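3.2 Rooms and furniture

The study was carried out in 17 shared offices on two floors of the Flimia building. All of them are used by small teams, and all had been occupied for at least a year when the work began. Rooms used only for meetings were left out, as were rooms in which desks are booked by the day, as their contents are cleared each evening under the house rules.

Furniture in the selected rooms comes from a single order placed with Horobets. It consists of curved desks, office chairs and low storage units. The desks have no drawers. This matters for what follows, because an object that does not belong on the work surface has to go to a storage unit, to another desk or to a seat, and the storage units are in most rooms further away than the nearest chair.

We divide the objects found in these rooms into working items, personal items and decorative items. Working items are those needed for the task of the occupant. Personal items include cups, bottles, clothing and bags. Decorative items include plants, both living and artificial, and small pictures. The division follows use and not ownership: a cup holding pens is counted as a working item, and a framed picture supplied by the employer is still decorative.

Decorative items tend to stay on the desk and to be grouped towards its far edge, outside the area covered by the forearms. Personal items are less settled. When surface is needed they are often put on a chair, where they may lie on their side and where they may be joined by decorative items that have lost their place. Figure 4 shows both kinds of placement in one room. The potted plant and the small deer picture stand near the far edge of the white desk, while an artificial flower, a clear cup and a bottle with a teal cap lie on the seat of the nearer chair.

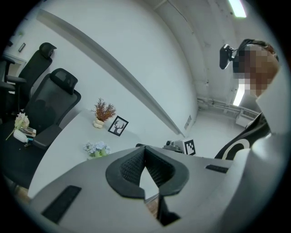
Figure 4. Decorative items on a curved desk, and mixed items on the seat of an office chair.

3.3 Recording of placements

Each room was visited at the same time of day, shortly before the lunch break, on four occasions. For every object smaller than 400 mm in its longest dimension we noted the class, the supporting surface and the posture (upright, leaning or lying). Larger objects were noted only if they blocked a seat or a walkway. Loose paper was treated as one object per stack.

Positions on the desk were assigned to one of three bands – near, middle and far – measured from the edge at which the occupant sits. Because the desks are curved, the bands follow the line of that edge and are not parallel to the wall. Objects lying across two bands were given to the band holding the larger part of the base. Seats were treated as a single zone, and armrests were recorded separately.

Entries were made in the Fasteo form set and checked against photographs by a second reader. Where the two readings differed on class, the object was discussed and given a final label; where they differed on band, the nearer band was used.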